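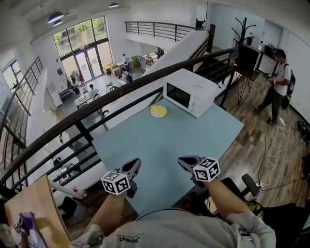
I have been meaning to write about the microwave table for months now, and since I am home with a cold and a big mug of ginger tea, today is the day. Those of you who have been reading since the Ernthorpe apartment will know I have strong feelings about small kitchens. Well, our kitchen at work is the smallest I have ever had anything to do with, because it is one table.

We moved into the hall last April. It is a lovely building, all height and daylight, with big glass doors and trees on the other side of them, and I fell for it the minute I walked in. What it did not have was anywhere to eat. Downstairs was all spoken for, so Ubaldo Grasso and I went up the white staircase to the mezzanine with a tape measure and a sandwich each, and we ate the sandwiches standing at the railing, and by the time we had finished them we had decided that lunch would happen up there.

The table came first. It has a light blue top, and I will admit I was against it. I wanted something plain and brown to go with the floor, and I said so more than once. Ubaldo said a brown table on a brown floor would look like a stain (he has a way of putting things). He found the blue one secondhand, 51 dollars, and the two of us and Raffaele Bortolotti carried it up those stairs one step at a time, with a long rest in the middle where we all pretended to admire the view. It went right up beside the curved part of the railing, and I have come around to it completely. On a gray morning it is the most cheerful thing in the building!

The microwave was mine. It is white, it spent four years on top of my refrigerator, and it has one good setting and several that I don't trust. I gave it to the mezzanine when we bought the new one at home, and I was a bit silly about it, I kept asking people how it was doing. We tried it in three different spots before it settled down at the far end of the table, turned at a slight angle. I straightened it every day for the first two weeks and every day somebody turned it back, so I gave up, and you know what, the door opens better that way.

Then there is the white plate with the yellow center. I brought in a set of four from a yard sale in Skonorano, thinking how nice they would look on the blue, which they did, and three of them have wandered off to wherever office plates go. The last one stays out on the table in front of the microwave. I used to put it away and then I would find it out again an hour later with a slice of somebody's banana bread on it, so now I just leave it where people will find it.

I should say something about the cables, as my sister asked about them the last time I put up pictures from work. Yes, they are all over the floor up there. White ones mostly, with a black one in among them, in a big tangle on the walking side of the table. I have a plan for them. The plan is a long flat cord cover and one free Saturday, and so far I have the cord cover. The coat rack I am happier with. It is black, with hooks that branch out at the top, and it stands toward the back near the white cabinet. Before it came along, every coat in winter ended up on the office chairs, and you would sit down to your soup on top of a wet parka.

Raffaele would like us to have a real kitchen. He got a price from De Luca for a sink, a short counter and a little run of shelves, and it came to 1,705 dollars before anybody had touched a pipe. We have 400 put by. I can see the point of a sink, I do carry the mugs down all those stairs and back up again, but I worry about what would happen to the blue table if there were a counter to lean on. I suppose it would fill up with boxes, the way any flat surface does when people stop eating at it.

For now I am going to bring in a cloth for spills and a jar for the forks, and when this cold is gone I will make a big pan of the lentils from my last post and take them up there for everyone. The recipe makes almost too much for one microwave, so we will have to go in turns.

Back to top | Write to me through the contact page | All words and photos are mine, please ask before you borrow them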